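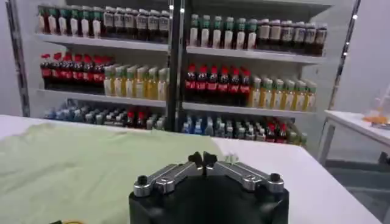 Bottled drinks on the white shelves, with the table and a green cloth in front.

Hanna Zalewska has arranged drinks on shelves for 11 years, first in her uncle's grocery and now at Lostberg, where she teaches new staff how to fill a display. I met her there in August, before the morning training began.

Her first rule is simple. "One kind, one row," she told me. "The customer comes from far away and sees a color first. The name he reads later. If a brown bottle stands between the clear ones, the eye stops at the wrong place."

I asked if the clear bottles always go together at the top. "Not always. At Nement we had them at the bottom for the whole summer, and they sold well there too. I like to have the lighter colors on one side and the dark ones beside them, but this is my taste. My colleague Udo does it the other way and we argue."

The labels take most of her time. She turns each one to the front by hand, beginning at the left. "When you are tired, you turn the first four and hope for the rest," she said, and laughed. "I can see it from the door."

About the cloth she is strict as well. She wants one on the table during the work, so that a bottle can be put down softly while a shelf is wiped. It should be a pale one, as dirt shows on it quickly and then it goes to the laundry.

Her training takes 9 days. On the last one the students empty a shelf and fill it again without her help. "I go to drink coffee," she said. "When I come back, I look at the labels."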